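**April 2, 2020**

## Clearing the long desk

The long white desk in the small room has been the place where things get put down for as long as most of us can remember. Post, mugs, a printer with no cable, three years of wall planners. Before the building went quiet last month we agreed that it would be cleared and kept clear, and this item sets out what was done, where everything went and what we ask of people when they use the room again.

### What was on it

Most of it was paper. The largest pile was a run of 600 leaflets for the Poleo open evening, printed with the old address and never sent out. One copy has been kept for the file and the rest went in the recycling. Under the leaflets were the delivery notes from the Uro order, which the office had been looking for since the winter. They are now in the grey cabinet, second drawer, in a folder marked with the supplier's name.

There was also a good deal of stationery. Anyone who has been buying their own pens can stop. We found enough for the rest of the year, along with two hole punches, a box of treasury tags and a stapler that takes a size of staple we no longer stock. The stapler has gone.

Personal items were put in a box in the corridor cupboard. It holds several mugs, an umbrella, a pair of reading glasses in a brown case and a scarf. The box will stay where it is until people are back in the building, and for at least 25 days after that. Please don't make a special trip for any of it.

### Cleaning the top

White desks show everything. This one had tea rings, biro and a long grey mark where a box file had been dragged back and forth. We tried the following, in this order:

- Warm water with a drop of washing-up liquid, on a soft cloth. It took off the tea rings and most of the dust.
- A pencil rubber on the grey mark. Slow, but it worked.
- A little surgical spirit on cotton wool for the biro. Test a corner first and wipe over with plain water afterwards.

We did not use cream cleaner and would ask others not to. It was used on the desk in the Mac an tSaoi room a few years ago and left a dull patch that still catches the light.

Sticky tape left a gummy line near one end. Cooking oil on kitchen roll, left for a few minutes, loosened it enough to wipe away. The oil then has to be washed off properly or the next sheet of paper will soak it up.

### Paper and shelves

The bigger question was where the paper would go next time. A desk this long will fill up again if there is nowhere else to put things, so the Grolex shelving that was in the back store is going to be used for it. There are 2 units, both complete apart from a few shelf clips. They will stand in the corridor and not in the room itself, so that the floor by the desk can be walked across without turning sideways.

The top shelf will be for blank paper and envelopes. The middle one is for work in progress, in trays with a name on the front. The bottom shelf is for anything waiting to be thrown out or shredded, and it will be emptied at the end of each month.

Anything kept for good should be entered in the storeroom list before it goes on a shelf. The last entry made was number 2184, so please carry on from there. If you can't find the list, it is on a clipboard inside the cupboard door – the left one, which sticks.

### Using the room

When the building reopens, the desk is for work that is being done that day. You can leave things out over lunch, but not overnight. If a job needs more than a day, use one of the trays.

Cables are the other thing to watch. Look down before you pull a chair back or wheel a trolley in, and don't stand bags on the floor along the desk. Cups are fine in the room as long as they go back to the kitchen with you. Wipes are kept on the windowsill in the corridor, next to the plant, and the top should have a quick wipe before you leave.

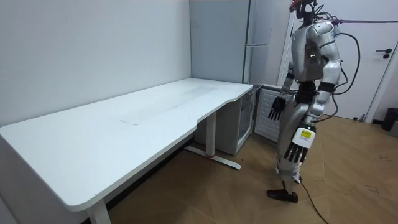 ### Still to do

A few jobs will have to wait:

- Shelf clips for the Grolex units. We need the short metal kind, and would be glad of any that people have in a drawer at home.
- A label for each tray. The label maker is out of tape and none has been ordered yet.
- The printer with no cable. If you know which cable it takes, send a note to the office. If it hasn't been claimed by the end of April it will be put down for disposal.
- The wall planners. We have kept the current one and rolled up the other two, as somebody had written phone numbers along the bottom. They need copying out before the planners go.
- New feet for the office stepladder, which has lost one.

Notes on any of this can be sent to the usual office address, which is being read on weekday mornings for now.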